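4.2 Continuidade e remake em Tukalano

A crítica costuma tratar Tukalano II como continuação direta do primeiro filme, leitura que nos parece frágil. Dos 182 planos do prólogo, apenas 11 retomam enquadramentos do original, e nenhum deles inclui a morte do irmão, acontecimento sem o qual a viagem a Durby perde o motivo. Quem defende a tese da continuidade precisa supor que o protagonista esqueceu tudo, hipótese que o roteiro nunca enuncia.

Também não convence o argumento da recepção. O levantamento da revista Jovitz, com 1.777 respostas recolhidas em fevereiro, pergunta se o espectador "reconheceu a história", fórmula vaga o bastante para servir tanto ao remake quanto à sequência.
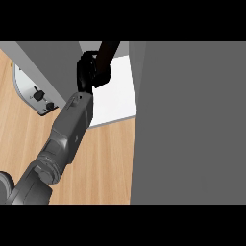
Figura 3. Braço robótico com garra preta sobre superfície branca, imagem gerada por computador.

Resta a questão do final. A versão exibida no festival Nicholas tem 16 minutos a mais e devolve o herói à casa do primeiro filme, o que alguns autores tomam como prova de um plano concebido desde o início. Não encontramos documento de produção que sustente isso. As cenas acrescentadas repetem diálogos inteiros e parecem, quando muito, uma solução de montagem. Voltamos ao problema na seção 5, a propósito do terceiro filme.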